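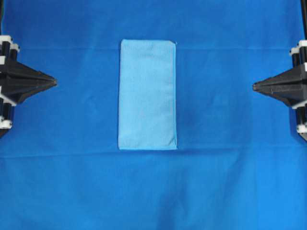
Wednesday, November 12, 2025

I folded towels for most of the evening, and I want to write it down because I did not hate it. Since I moved into the apartment on Prothero Street I have been folding them the way my mother does, in a hurry, in half and half again, and then they fall down when I open the cabinet door. So this week I decided to learn it properly. I put the blue cloth over the table first, the big dark one, and I worked on top of it. The light blue towel came out the best of all. It is a tall rectangle with almost straight sides, only the left side goes out a very little, and the corners at the bottom are a bit round. The stripe is near the top, where I like it to be. I looked at it for a long time, longer than a towel deserves.

The cloth is another story. It still has two long folds going across from one side to the other, one just over the top of the towel and one at the bottom of it. I should iron it, but the iron is in the box from the move and the box is under the other boxes. Maybe on the weekend.

Cadi Bowen from the second floor taught me the method in August, when we shared the dryer downstairs. She worked 16 years in the linen room of a hotel, the Barano, and she folds without looking at her hands. First you shake the towel hard, two times, so it makes a noise. Then you lay it down and push the air out with your arm, from the middle to the sides. Then you fold the long sides, and you wait a moment before you do the next fold. I asked her what the waiting is for. She said her boss at the hotel told her to wait, so she waits. I do it too now.

Today I made mistakes, of course. The first towel was the old green one and it is not square anymore, one end is wider after so much washing, and however I turned it there was always a tongue of cloth sticking out. I folded it five times and then I put it with the rags. The second was the bath towel, too thick, it opened again by itself like bread. For this one I think the folding in three parts is better, but my shelf is too narrow for that, so I rolled it and put it behind the others, where I will not see it.

I measured the shelf also. I bought the Gotwood cabinet from a man who was leaving the city, and he promised me it was deep enough for everything. It is deep enough for small towels. If I fold to the width of my hand plus two fingers, they stand in two rows and the door closes. If I am lazy and fold wider, the door stays open a little and I hit it with my shoulder at night when I go for water.

While I was working I had the radio on and they were talking about some football match, I did not listen well. Around me it was very quiet except for that. I was thinking about my grandmother's house, where the towels were in a cabinet with dried orange peel and we children were not allowed to take from the top, only from the bottom, which is of course impossible without breaking the whole pile. She knew always who did it. I don't have orange peel, I have a small soap that I took from a train hotel years ago, still in the paper. I put it between the towels today. It smells more of paper than of soap.

Putine came in at the end and wanted to sleep on the finished pile – she is a cat, she thinks all piles are made for her. I closed the bathroom door in her face and she complained behind it until dinner. Then I felt bad and gave her the green towel, the one for rags, and she did not want it.

For dinner I had soup from yesterday and the last of the rye bread. I also paid the electric bill, finally, and wrote to my sister, but only a short letter. She asks if I am lonely here. I wrote that I have good neighbors and that I learn new things, and I told her about the towels. She will laugh at me, I think.

Tomorrow there are still the bed sheets. Cadi says the ones with elastic have a trick with the corners, you put one corner inside the other like a hat, and she will show me if I bring her coffee. I must buy coffee. Also dish soap, and onions, and a bulb for the hallway.

5 comments · 1206 views

Recent entries
The key that turns the wrong way
What I cook when there is only cabbage
My first winter coat in this country
A Sunday with the sewing box

This site uses cookies to remember your settings. By continuing to read you accept them.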